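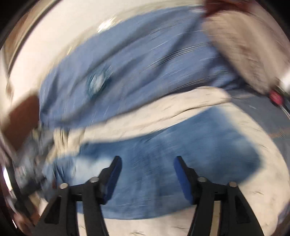
# Vustwood hand-held gripper, parallel linkage, blue textured pads

Supplier: Erkovden
Order code: VW-H
Price: $1189, pads and wrist camera included, freight extra
Page updated: February 12, 2023

The Vustwood is a trigger-operated two-finger gripper for recording manipulation by hand. The same finger set bolts to the Tenden arm flange, so pads and linkage can be assessed by hand before an arm is committed to the job. The notes that follow cover the finger set, the camera position and a bench comparison with the Marwat two-finger tool on folded clothing and household fabric.

## Finger set

Each finger runs on a pair of black linkage arms with triangular cut-outs, joined by a flat crossbar under the pad. Silver pins carry the joints at the finger bases. The linkage keeps the two pads facing one another through most of the stroke. At full opening they lean slightly, and the tips meet the work before the heels do.

The pads are blue, moulded with a fine surface texture, and 3 mm thick at the centre. They slide onto a tongue and are retained by one screw. Mass of a pad pair is 28 g. A smooth version is available under the same code with the suffix -S, but it is not recommended for woven fabric.

| Item | Vustwood VW-H | Marwat two-finger |
|---|---|---|
| Actuation | Trigger, cable return | Trigger, direct rod |
| Pad fixing | Slide-on, one screw | Bonded |
| Pad surface | Textured, blue | Smooth, grey |
| Camera mount | Fixed, behind fingers | Clamp, adjustable |
| Fits Tenden flange | Yes | With adaptor plate |
| Rated pad life, cycles | 2000 | Not stated |

Pad life is given for denim at normal trigger force. Expect less on zips, rivets and coarse canvas. The texture wears first at the tip. Replace both pads together, as a worn pad against a new one tends to roll a single layer of cloth out of the grip.

## Camera position

The camera sits behind the fingers and looks along them, with a wide lens. Both pads stay in view at full opening, and the linkage arms occupy the lower part of the picture. The corners fall off dark and straight edges bow noticeably towards the margins. If the recordings are to be used for measurement, calibrate with a fisheye model. A standard pinhole calibration will not settle near the edges.

Two shutter modes are supplied. Auto is adequate for slow approach and placing under room lighting. For sweeping moves across a work surface, use the fixed short shutter and add light. In auto the fingers stay sharp because they move with the lens, while cloth behind them smears along the direction of travel. A sharp gripper is therefore no guide to whether the recording is usable. Check the weave or print of the fabric instead.

The Marwat clamp allows the camera to be set further back, giving a larger picture of the work and a smaller one of the pads. It also slips. On our bench the angle had to be reset between sessions, and recordings from either side of a reset should not be pooled without recalibration. The Vustwood mount has no adjustment.

## Contrast between pad and work

The standard pads are blue. On denim, the pad outline can be hard to separate from the garment, especially where one pad lies against a darker area of cloth. This matters if pad position is being tracked by colour. Tracking on the pins is more reliable, as they are bright against the black arms and stay clear of the fabric in most approaches. Pads in orange are planned for September. They will use the same moulding and the same screw.
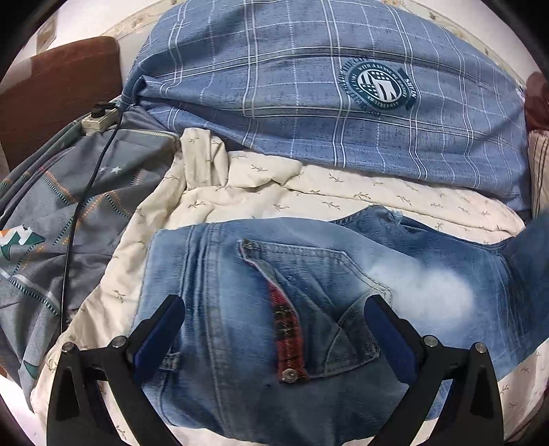

*VW-H with fingers open over folded jeans. The stitched pocket lies between the pads, with plaid lining showing at its opening.*

## Fabric comparison

Both tools were used by hand on the same mixed bench of clothing and bedding-type fabrics. No force sensor was fitted. Remarks are from the operator's log and should be read as such.

**Denim, folded.** The Vustwood picks up a seam or pocket edge from a shallow approach. The Marwat needs a steeper wrist angle, and its smooth pads skate on flat areas unless pressed down. Neither tool takes hold reliably in the middle of a flat panel. Aim for a ridge, hem or belt loop.

**Light printed cotton.** Both tools are satisfactory. The textured pad will pull up two layers where one was wanted. Reduce trigger pressure, or enter from a fold standing proud of the surface.

**Padded or bulky items.** Opening width is the limit. The Vustwood pads lean at full opening and tend to push a rounded item away before closing. Approach a gathered corner where one is available. The Marwat opens slightly less but stays parallel, and was preferred here.

**Buttons and rivets.** Do not close the pads squarely on metal. The textured face marks quickly. Shift the grip along the hem.

**Leads and cables among fabric.** A thin cable lying over cloth is easily taken up with the layer underneath. Unplug or reroute leads before starting where possible.

## Fitting to the Tenden arm

1. Remove the handle by its two rear screws. Leave the return cable attached to the carriage.
2. Fit the locating ring to the flange, slot upwards.
3. Offer up the finger set and tighten the screws in a cross pattern.
4. Connect the drive to the carriage and run the fingers through full stroke at low speed. Listen for contact at the crossbar.
5. Record a new camera calibration. The hand-held file is not valid once the handle is off.

The Marwat adaptor plate adds length at the wrist, and the arm's tool offset must be changed to suit.

## Supplied with the unit

- Handle with trigger
- Finger set, assembled
- Textured pads, fitted, plus a spare pair
- Camera with lead
- Hex key for pad and handle screws

The Tenden locating ring is ordered separately under VW-R. Pads are sold in pairs only. Returned units must have the camera lead enclosed, and pads are treated as consumables once fitted.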